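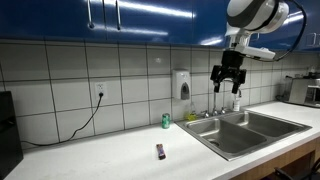 *Sink station, Robichaud kitchen. Gripper open over the faucet, can and snack bar on the counter.*

# Weltalau - teaching by hand, kitchen rounds

Gallery page for the Weltalau demos, December batch. Quick one, will tidy later. Siltness is running the sessions in the Robichaud kitchen, one operator on the controls, one person resetting the counter between tries. Everything gets shown to the arm by remote control first. No scripted motion in this batch.

Goal is over 2000 demos across all the stations. The sink is the one people keep asking about so it goes up first.

### What we do at the sink

Short pick and place stuff. Operator gets a one-line prompt ("move the can away from the sink", "put the snack bar by the can") and does it in one go. No pausing mid-grasp to think. If you have to think, stop, bin the try, start over. Bad demos are worse than missing ones, we learned that on the last round when half the grasps had a weird little hover in them and the policy picked up the hover.

Blocks are 16 tries, then swap operators. Hands get tired and you can see it in the data before you feel it.

### Controls

Domex is our handheld controller. Squeeze to close, let go to open. Wrist follows your wrist, more or less - there's a small lag, you stop noticing after the first block. New people all grip it too hard. Elbow in, small moves, and watch the fingers, not the controller in your lap.

Turn the speed scale down to 2 for anything near the faucet. It's tall and thin and easy to forget when you're staring at the thing you want to grab. Come in from above, go straight down, straight back up, THEN across. Diagonals look nice and clip things.

### Objects

Soda can - start it upright, on the counter left of the sink. Grab at the middle, not the rim. Don't crush it, light squeeze is plenty.

Snack bar - flat, slippery wrapper, harder then it looks. Close across the short side. Turn it to a new angle every reset, otherwise the arm learns one angle and nothing else.

Soap bottles - leave them where they are for now. Same for the dispenser on the wall. They're background, but keep them in place within a block so we can tell what changed.

### Resets

- arm back up over the sink, fingers open
- objects down by hand, new spots
- call "clear", step away from the counter
- next prompt

Please dont reset while the arm is live. Even slowly. Hit hold first.

### Shiny stuff

Cabinets and steel throw a lot of glare with the overheads on. Leave the overheads on anyway. We want the reflections in the training set, real kitchens have them, and the earlier batch under soft light fell apart the first time we moved to a different room. Log it if someone changes the lights mid-block.

### Labels

Write the prompt exactly as you heard it. Not what you ended up doing. If you did the wrong thing well, still mark it wrong. There's a notes box for everything else - dropped it, bumped the faucet, second try at the grasp, whatever.

9 is the code for "operator unsure". Use it, it's fine, we go back through those at the end of the day.

Counter and drawer stations next, same layout as this page.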